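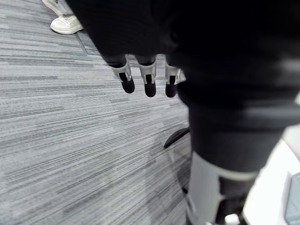
Giden Carpet Tile, loop pile, 50 x 50cm

Hard wearing loop pile tile for offices, landings, back bedrooms, shops, anywhere that gets walked on a lot. Bitumen backed. Sold by the box only, sorry, no single tiles (but see samples further down).

New batch in since December. Same tile as before, slightly thicker backing, so don't mix with old stock on the same floor if you can help it. You'll feel the edge underfoot. If you bought before then and need a few to patch with, ring first and we'll look for old stock on the shelf.

Sizes and packing
Tile: 50 x 50cm
Per box: 16 tiles, covers 4 square metres
Box weight: heavy. Get help on stairs.
Total thickness 6mm
Pile: polypropylene, loop
Backing: bitumen
Suitable for castor chairs: yes
Suitable for underfloor heating: no, not this one. Look at the Vasconcelos range instead
Stairs: not recomended, the edges lift on the nosing

Colours
Slate, Pebble, Dark Pebble, Moss, Navy, Rust. Rust is being dropped when it runs out, no more coming. Pebble and Dark Pebble are closer than they look on a screen, so please get samples of both before ordering a whole floor. We had a return last month over exactly this.

In stock at time of writing: 1,034 boxes across all colours, most of it Slate and Pebble. Moss is low.

How many do I need
Length times width in metres, divide by 4, round up to the next whole box. Then add one box for cuts if the room is an odd shape, or has a bay, chimney breast, pipes etc. Small square room, you'll probably get away without. Keep any spares flat, somewhere dry, not on end in the garage.

Laying
Floor needs to be flat, dry and clean. Concrete, ply or old floorboards with hardboard over the top. Old vinyl is OK if it is stuck down properly. Do not lay over old carpet.

Leave the boxes open in the room for 24 hours before you start. Find the middle of the room, snap two chalk lines, work outwards. Arrows on the back of each tile. All arrows same way gives a plain floor, quarter turn every other tile gives a chequer look. Quarter turn hides the joins better, and is what most people go for in Slate.

Tackifier, not glue. Roller it on, wait till it goes clear, then lay. Tiles will come up again later if one gets ruined. For a small room double sided tape round the edges and down the middle does the job.

Cut from the back, sharp blade, change it often. Bitumen blunts them fast.

Cleaning
Hoover. For spills blot, don't rub, then warm water with a drop of washing up liquid. Bleach will mark the darker colours. Really bad stain, lift the tile and rinse it under the tap, leave to dry flat before it goes back down.

Samples
Up to 3 free, posted second class. Cut pieces, not full tiles. Say which colours in the notes box or you just get Slate.

Delivery
1 to 6 boxes go by courier. Over that it's a pallet, kerbside only, driver won't bring it in. Someone has to be there to sign. Collection from the Stultthorpe unit is free, please wait for the text saying its ready before setting off. Counter shuts at 4pm.

Returns
Unopened full boxes, 30 days, you pay the carriage back. Can't take open boxes or cut tiles. Check the batch number on the end of every box BEFORE laying, all should match. If they don't, stop and ring us.

Trade prices and bigger jobs, ask for Angharad Kemeys on the counter. She can also hold a batch for you if you are doing a building in stages, deposit needed.

Page last updated: December

Related items
Giden Loop Pile Plank, 25 x 100cm
Vasconcelos Cut Pile Tile
Flilport Tackifier, 5 litre
Flilport Double Sided Carpet Tape
Aluminium door bar, 90cm
Hooked knife blades, pack of 10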